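各位同事、各位老朋友：

入秋以后事情一件接一件，这一期的“规范角”拖到现在才写完，先跟大家赔个不是。上个月在普鲁索普（Prurthorpe）的碰头会上，好几位朋友都问起小件包装物的示范操作到底该怎么录、怎么记，才算合乎规矩。会上时间紧，我答得有些含糊，回来以后心里一直惦记着，又翻了翻旧记录，跟 Ferhat Gündoğdu 通了两次长电话，这才把意见理顺了，借这一期慢慢跟大家聊。

先说背景。我们给 Rudd 项目攒的人手示范，到目前一共 3,489 段，都是教机器人做桌面整理和分装用的。Ferhat 从里面抽了 400 段复查，其中 133 段需要补写说明。大家别紧张，这些片段大多动作做得很好，毛病出在记录上：袋子里装的是什么没写清楚，或者同一种小包装，上午叫“调料包”，下午换了个人又叫“茶包”。人看了会心一笑也就过去了，机器可没有这份体贴，它会老老实实当成两样东西去学。

所以第一条建议，是名称宁可笼统，也要统一。看不出内容物的，一律写“小袋”，再加颜色；包装上的字认得清就照抄，认不清就空着，千万别猜。我知道空着看上去像偷懒，可是猜错一个名字，后面改起来要牵动一大片，埃姆斯特德（Emesstead）那边去年冬天吃过这个苦头，至今提起来还要叹气呢！

第二条是关于透明自封袋的。这类袋子软，会反光，还会随着手的力道变形，夹爪最怕它。示范的时候，请尽量让两只手各有分工，一只手稳住袋身，另一只手去捏边角，动作放慢一点，换手之前停一停。记录里要写明哪只手先接触、捏在什么位置。袋口是开是合，看得准才写。有朋友问要不要戴统一颜色的手套，我们商量下来觉得暂时不必，平常怎么做就怎么做，示范贵在自然。

第三条讲台面。有人喜欢把桌子收拾得干干净净再开始，这份心意我很理解，不过规范里并没有这个要求。旧木桌有裂缝、有节疤、有深浅不一的纹路，都可以用，将来机器人要去的地方也未必都是光滑的白桌子。要紧的是摆放：分格托盘放在伸手可及的地方，散放的小袋彼此留出空隙，不要叠压；暂时用不到的袋子可以留在桌上，但要在备注里提一句，免得后面标注的同事以为是漏掉的步骤。

第四条是老生常谈，也还是要谈。每段示范结束后，请操作的人自己先看一遍，再交给另一位同事看。两个人意见不一致的时候，把两种说法都留下，不要为了表格好看就抹掉一个。Prodavov 小组从夏天起就这么做，他们最近一次交来的 97 段，读起来真是省心，在这里要好好谢谢他们。

修订稿预计 11 月发给各组试用，试用期间旧表格照样收，不必急着返工。手头已经录好的，按上面几条补一补备注就行；实在拿不准的，在文件名后面加“待议”两个字，Ferhat 每周会集中看一次。要是您那边有更顺手的叫法，或者觉得哪一条在现场行不通，也请务必写信来，长短不拘，我都会认真读、认真回的。下一期打算接着聊聊托盘分格的命名，左格右格究竟以谁的左右为准，这个题目在会上已经争过一轮了，欢迎大家先把想法寄过来。

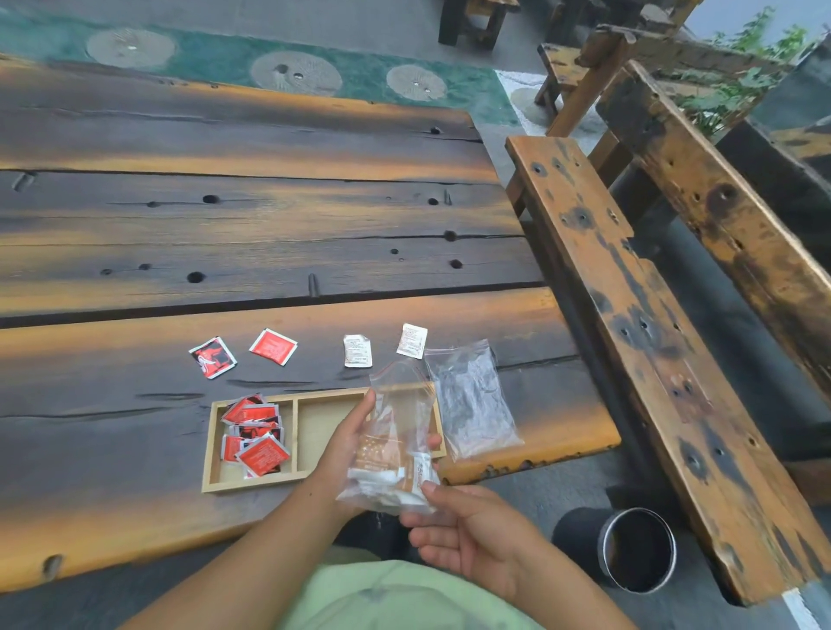
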